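4.2 What the showroom label tells the buyer

Painted furniture is sold largely on its finish, and the finish is the part of the piece about which the buyer is told least. We looked at the listings of 3 retailers, Pranitcombe, Allon and Minley, and took in every painted item meant for a kitchen or dining room that was on sale in July. This gave 3,637 listings once repeats had been removed. Most of them named the colour. Far fewer said what kind of paint had been used, and fewer still said how many coats had gone on or what lay beneath them.

The word "durable" was the most common claim about the paint. We could find no listing in which it was tied to a test. Uçar, whose study of wardrobe doors is often cited in support of such wording, measured resistance to scratching on flat panels kept in a dry room. A sideboard beside a kitchen door leads a rougher life, and it has edges, handles and feet, where paint usually fails first. We see no good reason to carry the panel results over to whole pieces, and Uçar does not ask readers to do so.

The claim that paint "protects" the timber should be read with similar care. It may slow the movement of moisture through the faces that have been painted. The backs and undersides of these pieces are often left bare, and a cupboard sealed on one side only can still swell from the other. When Park visited the Minley showroom on a Tuesday and asked whether the backs were painted, she was given two different answers by two members of staff. The listing for the same cupboard gave no answer at all. 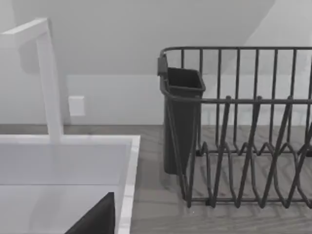 Figure 4. Kitchen worktop with white sink and tap and a dark grey wire dish rack, computer rendering.

A further difficulty is that sellers treat all painted wood as one material. The listings grouped under "painted oak" included pieces with an oak top and a body of some other timber, pieces in oak throughout, and pieces where the wording could be read either way. We tried to sort them and gave up on the third group, which we have left out of the tables. Readers who think this group is likely to differ from the other two may be right. We have no means of checking, and the retailers did not reply to our letters.

Price is sometimes offered as a stand-in for quality of finish. Our small wear trial gives this idea little support. We bought 12 painted stools, four from each retailer, and placed them in homes where they were used daily. The dearest stool chipped at the foot rail before the cheapest one did. We would not build a rule on that, given how few stools there were and how differently the households treated them. It does make us doubt the remark, repeated in several trade guides, that a buyer gets the finish he or she pays for.

We should also be plain about the limits of our own scoring. Imani Park graded the chips by eye on a scale running from none to severe, and a second grader went over the same stools later without seeing her marks. They agreed well on the worst cases and poorly on the light ones. A faint rub on a pale grey rail can be counted as wear or as dirt, depending on the lamp. For this reason we report only the severe grades below, although this throws away a good deal of what was recorded.

Care advice was the one matter on which the listings were generous, and here they contradicted one another. Allon told buyers to wax painted surfaces twice a year. Minley warned against wax of any kind. Both described their paint in nearly the same words, so at least one piece of advice would seem to be needless. Neither gave a source, and we have not found any published comparison that would settle the question for water-based paint on furniture. The stools in our trial were wiped with a cloth and left unwaxed, and our results should not be used to argue for either side.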